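How to Descale Your Espresso Machine at Home

If your morning espresso has started coming out slower than it used to, or the steam wand is coughing and spluttering instead of giving you that lovely steady hiss, chances are there's scale in the works. I put off descaling my Haneo for the best part of a year (I know, I know) and the difference afterwards was enough to make me a convert. Set aside an hour, put the radio on and take your time with it.

You'll need a sachet of citric acid descaler, a big jug, a couple of old tea towels and a small brush for the group head. I buy the Hesby sachets, which are 14 grams each and make up one full tank on my machine. Do check your own manual for the right dose, though, as some makers are fussy about what goes through their boilers.

Start with the machine switched off and cool. Take out the water filter if there's one in the tank – it's an easy thing to forget and the descaler will ruin it. Dissolve your sachet in lukewarm water, give it a good stir, and fill the tank to the line.

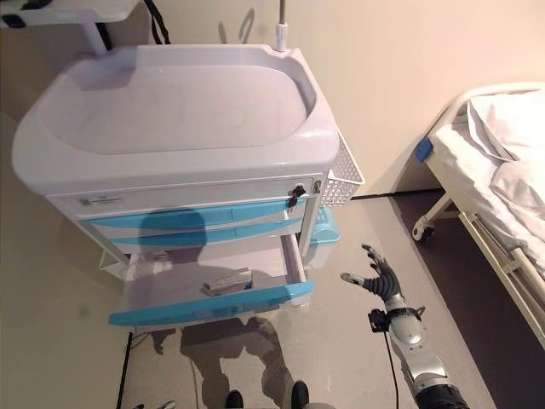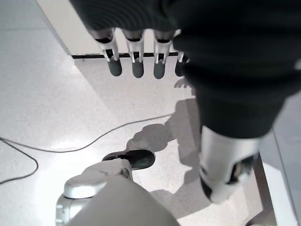 Now switch on and let everything come up to temperature. Mine settles at 92 degrees, and I leave it a few minutes more for good measure. Put the jug under the group head, run through almost a third of the tank, then open the steam wand's hot water setting and run through another third. Switch off and let it sit for 20 minutes or so while the descaler does its work. A good moment for a biscuit!

Switch back on and run the rest through both outlets, then rinse the tank really well, refill it with fresh water and run the whole lot through. Then do it again. I like a third rinse too, because I can always taste a bit of lemony sourness after two, and it's a shame to waste decent beans on that.

Pop the filter back in, brush out the group head and wipe down the wand. Pull one shot and tip it down the sink before you make one to drink. In a hard water area I'd do all this every couple of months.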